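Textile Care, Unit 8: Dark Fabrics

Before the class, please read the Gelex sheet about dyes. We will not repeat it in March.

1. Why black cloth loses color

Black needs much more dye than other colors. Some of this dye stays on the surface of the fiber and leaves in the first washes. Rubbing also takes it away, mostly at folds and hems.

A hem should be checked from both sides. Write the result in your notebook, also when you find no change.
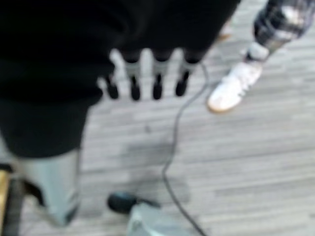

2. The rubbing test

Take a white cotton cloth and rub the sample 65 times with the same pressure. Compare the cloth with the gray scale. The Bravetti method uses a wet cloth too, and we do both.

3. Homework

Weigh 300 grams of black cotton and calculate the water for one wash. Bring your table to the Rahman room before 8 in the morning.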